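How a film gets to your local cinema

When you sit down in a cinema, the lights go down and the film starts. It looks simple, but a lot of people have done a lot of work before that moment. This page is about what happens between the day a film is finished and the day you watch it.

What is a documentary?

Some films tell made-up stories. Others are about real people and real places. A film about real life is called a documentary. Documentaries often cost less to make than big adventure films, and the groups of people who make them can be very small.

We will follow one documentary called The Alard Ferry. It was directed by Yuto Nomura. The director is the person who decides how the film should look and sound. His film is about the last summer of a river ferry and the families who used it to get to school.

Finishing the film

Nomura and his crew recorded many hours of pictures and sound. An editor watched all of it and chose the best parts. Then the editor put them in order so that they told a story. This job took longer than the filming did.

The sound had to be fixed too. Wind can make a rumbling noise in a microphone, and a boat engine can cover up a person's voice. A sound mixer makes some noises quieter and others louder so you can hear what people are saying.

Sometimes a sound has to be made again from scratch. The people who do this are called foley artists. They use ordinary things from home, such as shoes, cutlery, gravel and old coats. A coat shaken near a microphone can sound like a flag or a bird's wings.

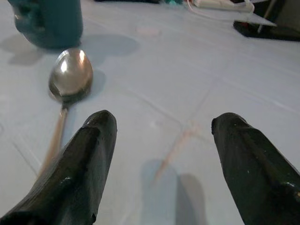
Who brings the film to cinemas?

A company called a distributor does this job. The distributor for The Alard Ferry was Koyama Pictures. A distributor makes a deal with the film's owners, then talks to cinemas and asks them to show it.

The distributor also pays for posters and for the trailer. A trailer is a short advertisement made from pieces of the film. It should make you curious without giving away the ending.

Before any of that, most films need a rating. People whose job is to rate films watch the whole thing and decide what ages it suits. The Alard Ferry was rated suitable for everybody.

Reels and files

Years ago, every cinema needed its own copy of a film on long strips of plastic, wound onto reels. The reels were heavy and had to be sent by truck or train. After many showings they got scratched.

Today most films arrive as computer files. They can come on a hard drive in a padded case, or over the internet. The files are locked with a digital key, and the key only works on certain dates. If a cinema tries to play the film a day early, it won't start.

Going on tour

A very big film might open in thousands of cinemas at once. A small film often goes on tour, a bit like a band does. It visits one town, then the next.

The Alard Ferry began its tour in October at the Bukar Cinema in Wurnbridge. The Bukar has 3 screens. The biggest was used for the first night, and the director came along.

After the film there was a question and answer session, or Q&A for short. The director sat at the front and people in the audience put up their hands. One girl wanted to know if the ferry captain had minded being filmed. He had, for the first week, and then he got used to it.

By the end of the tour, 2569 people had bought tickets. The distributor had hoped for 3000. Of the tickets sold, 1068 were for children, many of them on school trips.

Where does the ticket money go?

When you buy a ticket, the money is shared. The cinema keeps part of it to pay for staff, heating and cleaning. Another part goes to the distributor. After the distributor has paid for posters and other costs, some of what is left goes to the people who made the film.

Popcorn money is different. The cinema usually keeps all of that, and for a small cinema it can matter a great deal.

Words to know

Director – the person in charge of how a film is made.
Editor – the person who chooses the parts and puts them in order.
Foley artist – a person who makes sounds for a film.
Distributor – the company that gets a film into cinemas.
Trailer – a short advertisement for a film.
Q&A – a time when the audience can ask questions.

Something to try

Next time you go to the cinema, stay for the credits. These are the names that roll up the screen at the end. Look for the editor and the foley artist, and see which other jobs you can find that are new to you.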